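Folding Pants on the Bed: FAQ
Hinmont House Notes, laundry pages

Questions that keep landing in the inbox. Short answers, I have a load in the dryer. If yours isn't here try the comments under the main folding post, 2,557 of them last I looked so use the search box.

Why the bed and not a table?
Room. A pair of pants laid out sideways takes up way more space than you'd think, and most kitchen tables make you hang the legs off the end. Bed's at a decent height too. Make it first. A tight fitted sheet is plenty, skip the comforter.

Which way do I lay them?
Waistband to one side, legs to the other, you standing at the long edge of the bed. Spread the legs apart a bit so you can get at the seams. Flatten front and back pockets with your palm. Pull the crotch out flat as best you can, it always bunches.
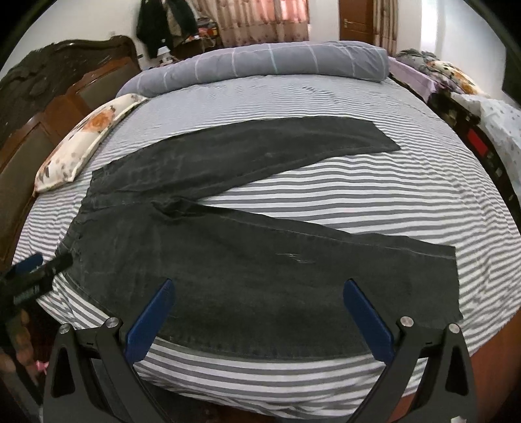 Then bring one leg over the other, hem to hem, and tug the long seams till they line up. Doesn't need to be perfect. Tuck the pointy bit at the crotch back in so you have a straight edge, then fold the hems up toward the waist.

Halves or thirds?
Depends on your drawer. Shallow drawer, thirds. Shelf, halves is fine. Krystyna Wieczorek wrote in to say she does half and then thirds and stands them on end like books. Tried it. Works great for jeans, not so much for anything slippery.

Elastic waists won't lie flat. What am I doing wrong?
Nothing, they pucker, it's elastic. Hold both ends of the waistband, give it a gentle stretch, let go, smooth whats left. Fold so the waistband ends up inside and you won't see it.

Does a striped sheet help?
A little! You can use a stripe as a ruler for the hems. Plain works too. Don't go buy one for this.

Where do the pillows go?
Push them up by the headboard or chuck them on a chair. As long as the legs have room, leave them.

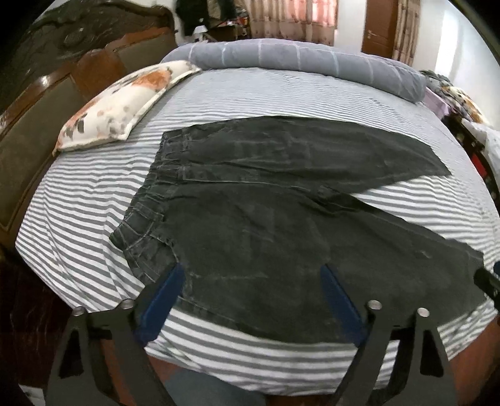 Page last changed: 2024-11-23 by Jiahui Tian

Can I fold them still a bit damp?
Please don't. Thick spots stay damp longest, so check the waistband and pocket bags before you fold. Any doubt, hang them over a door for an hour.

How do I get rid of lint and stray threads on dark pants?
Lint roller while they're flat, one side, flip, other side. I use the Gekitley one, any will do. Loose threads get snipped, not pulled. Pull and you can take half a hem with it.

Do jeans need ironing?
Not in this house. Shake hard by the waist, 2 good snaps, then lay out and smooth with your hands.

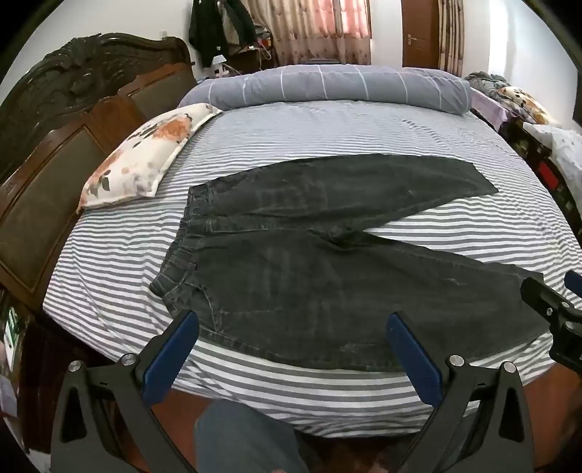

How do I keep dark jeans from fading so fast?
Turn them inside out, wash cold, and wash them less. Low heat or line dry. They'll still fade at the thighs and seams eventualy.

How many pairs fit in one drawer?
Mine's a Werska dresser, deep drawers, and it takes up to 140 in socks if you believe my kids. Pants, I've never tallied. Stop when the drawer sticks.

When's the next update?
December, shirts and fitted sheets.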